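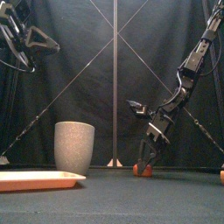
The two arms over the table at Girdale, with the cup and the orange tray to the left.

The Girdale lab opened its doors on 7 Nov 2019, and our group from the Fekanthorpe engineering club took the afternoon tour. There were two groups. Ours went first with Deepika Murthy, who runs the manipulation project, and the other started upstairs with the machine shop.

We had been told to expect a talk first, but Murthy took us straight to the table. It stands inside a tent of black fabric. She said the fabric keeps the background the same from one day to the next, so that a person walking past in a bright shirt does not end up in the training data. We stood along one side and were asked to keep our bags off the floor near the cables.

The project is about how many demonstrations a pair of arms needs before it can handle small household and toy objects without help. A person steers the arms through a task, the cameras and joint positions are recorded, and a network is trained on the recordings. The team now has more than 3000 of these. Each one is short. Prakash Chowdary, who has recorded a large share of them, said the hard part is staying awake to small mistakes, because the network learns those too. 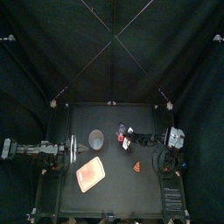

Uliana Hladun

The question they set out to answer in May was whether it is better to record many demonstrations of one layout or a few demonstrations of many layouts. Before that, they had been putting everything back in the same place each time. The trained arms did well when the cup was where it had always been and poorly when somebody moved it by the width of a hand.

They then built two sets of recordings of equal size. In the first, the layout stayed fixed. In the second, whoever was recording moved everything between runs, turned the board to a new angle, and sometimes swapped one toy food for another. Both sets were used to train the same network with the same settings. Each version then got 40 trials on layouts it had not seen before.

The fixed version finished 18 of its trials. The varied version did better, but Murthy would not give us the number, as they are repeating those trials after finding that one camera had shifted on its mount. I would have liked to hear it anyway. She did say the gap was large enough that they have stopped recording fixed layouts altogether.

Someone asked why toy food. Chowdary said it is cheap, it comes in many shapes, and it survives being dropped. Flat pieces such as the pizza slice are awkward because the fingers have to come down very close to the table. Round pieces can roll off when one finger touches before the other. A ring shape can be taken by its outer sides, and that is how the operators are asked to do it, so that all the recordings agree. 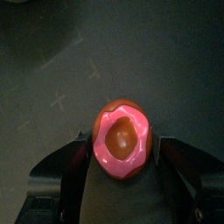
They tried letting each operator choose a grasp freely, and the trained network seemed to hesitate between the choices, closing partway and opening again. Arnar Lund, who wrote the training code, thinks a larger network would cope with mixed grasps. Murthy is less sure. They plan to test it once the repeat trials are finished.

Lund also spent some time on the wrist cameras. A fixed camera sees the whole table but loses sight of an object once the fingers close on it. The wrist camera has the opposite problem, with a good view of the object and very little else. When he trained a version without the wrist views, most of the failures came in the last part of the reach. The earlier part of the motion hardly changed.

Muthu Nambiar from our club asked if any of this could be used at the packing plant in Miltthorpe, where he works. The answer was not yet. The arms are slow next to a packing line, and a failed grasp there costs more than a failed grasp in a lab. Murthy did offer to look at a few of his awkward cartons if he sent measurements, and he has said he will.

The tour ended in the upstairs kitchen with coffee. The stairs are steep, and there is an elevator behind the front desk for anyone who wants it. Parking is on the north side of the building, and visitors need to sign in the car as well as themselves.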